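Fruit on the bed

It started, as these things tend to in our house, with washing. I'd stripped the bed in the big room to give the mattress an airing, put the grey fitted sheet back on, and was on my way to find the duvet cover when I realised what a lovely big flat surface I had in front of me. A made bed is for sleeping in, but a half-made bed is the best sorting table in the world, and I've never owned a table anywhere near as good.

So out came the plush fruit. I should explain, for anyone who hasn't been reading long, that I've collected the stuff since my first trip to Bivley market, when I came home with a banana and no sensible reason for having bought it. There are 15 of them now, if you include the ones in the hall cupboard, and they've been migrating. I'd find one behind the sofa, one on the stairs, one down the side of the bath (that took some drying, I can tell you). 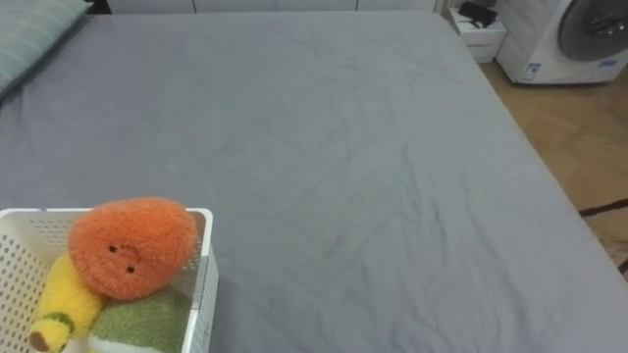
My first thought was to give them a shelf. I even went as far as clearing one, which meant moving the jigsaws, which meant finding somewhere for the jigsaws to go, and by four in the afternoon I had drunk two cups of tea and the shelf had the jigsaws back on it. A shelf is wrong for soft things anyway. They slump, and then they roll off, and then you're back to finding them on the stairs.

What I like is a basket. A plain plastic one with holes in the sides, the sort you can wipe out with a cloth and carry about under one arm. Mine came from Dundico, the little hardware shop behind the station in Prirkavness, and I've had such good use out of it. It has held pegs, seed packets, wool, and for one long winter every odd sock in the house. I don't mind that it's plain. I did once buy a beautiful woven one and it snagged everything I put in it, so it lives in the shed now and holds string.
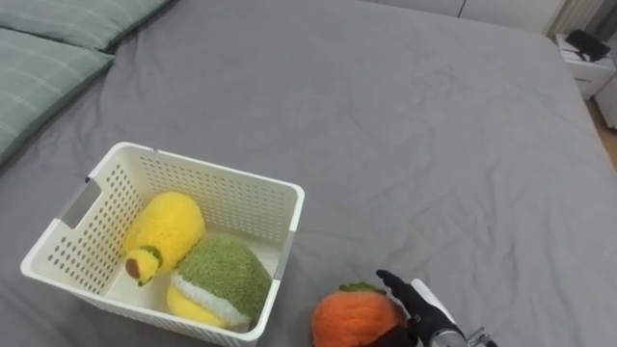

Photo: Teoh

I'm quite fussy about the fluffier ones. The yellow fuzzy kind pick up every hair and crumb going, so they get a good shake out of the window and a brush with an old nailbrush, always in the same direction or they go a bit patchy. Little felt leaves want checking too, because the stitching is usually the first thing to give. I keep a reel of green thread by the bed for exactly this, and I'd rather do two stitches now than go hunting for a lost leaf in May.

After that it's just a matter of tipping them out, having a look, and putting them back again. I'm slow at it, I'll admit. I try one way round and then another – pear at the bottom, pear on top, something round in the corner – and it's the most restful job I know. There's no wrong answer with a basket of soft fruit, and the pillows make a nice backdrop while you dither.

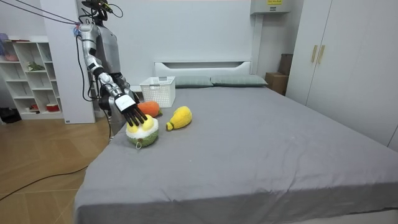 Orange, pear and the round green one with the white band, out on the grey sheet.

I haven't decided where the basket will end up. The windowsill gets too much sun and I'd hate the colours to fade, and the chest at the foot of the bed already has the spare blankets on it. For now I'm leaning towards the bottom of the wardrobe, next to the boots, if I can persuade myself to part with the boots. I still haven't found that duvet cover, either.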